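Subject: Re: [teleop-list] Hand demos of small parts - glove or pendant?
From: Ginette Collet
Date: 29/08/2022

Hi Timothée, hi all,

On Friday Timothée Picard wrote:

> We're about to start recording demonstrations for a sorting task with
> little metal parts and I'm torn. Half the group wants to drive the hand
> with a glove, the other half wants to grab the arm and push it through
> the motion by hand while somebody closes the fingers from a keyboard.
> Our first 64 tries with the glove were pretty rough, mostly because
> the thumb never ends up where the operator thinks it is. Has anyone
> done both and lived to compare? Also, how many demos did you need
> before the policy stopped embarrassing you?

I've done both, so let me ramble a bit. We spent most of the spring at Plevham on the same kind of thing: paper clips, lids, little jars, anything you'd find in a desk drawer. We started with the arm-pushing approach because it felt so natural, and for big moves it really is lovely. You grab the wrist, you swing it over, done. A new person can do it in five minutes.

Then you get to the last inch and it all falls apart. Your own arm is in the way of the camera, you're leaning over the table, and the person on the keyboard closes the fingers half a second after you wanted them closed (or before, if they've had coffee). We recorded 879 demos like that and I threw out more than I kept. The replays looked fine from far away, but every grasp had this little wobble in it that was just two people not agreeing with each other.

So we moved to the glove, and your thumb problem was our thumb problem! The robot's thumb doesn't sit where yours does, and no amount of scaling fixes that. What helped us was giving up on matching the whole hand. We only map the thumb tip and index tip now, measured from each other, and the other fingers just follow along lazily. The operator looks at the robot's fingertips and not at their own hand. It feels awful for the first 60 tries or so and then one morning it doesn't.

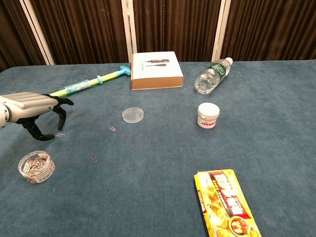
The other thing I'd change if I were starting over is the order of the tasks. We went straight to the flat stuff, paper clips on felt, and that's a miserable place to learn. A clip gives you almost nothing to pinch. You have to come down until you touch the cloth, press a tiny bit, and then close, and with a glove you can't feel any of that. We had operators stopping just short every time because they were scared of the table. Start people on a jar or a bottle, let them get cocky, then bring out the clips.

A soft surface is worth the trouble, by the way. We used bare tabletop at first and the fingertips either skated or jammed. With felt you can overshoot a hair and get away with it, and the policy seems to pick up that same pressing move. The downside is that it also learned to press on everything, including a petri dish that didn't deserve it.

As for numbers, we trained the current version on 2174 demos, but please don't take that as a target. A lot of those are near copies. The ones that made a difference were where the operator missed, backed off and tried again without stopping the recording. I used to delete those! Now I ask for them. If your people are restarting every time they fumble, tell them to quit that today.

Oh, and clutter. Leave other things on the table from day one and move them between takes. Our early sets were so tidy that the first time someone left a pen out, the hand went for the pen.

On software, we're using the Skendix retargeting code with a few ugly patches of mine. I can send you the patches if you promise not to read the comments. The Hatex people told me they have something similar coming in October with proper per-finger calibration, but I haven't tried it, so no opinion yet.

Two questions back at you. What rate are you logging at? And is your operator standing next to the robot or watching on a screen? We get much better depth judgment standing right beside it, but the reach gets tiring - after an hour my shoulder is done and my demos get sloppy.

Happy to get on a call this week if that's easier than email. Afternoons are best for me.

Ginette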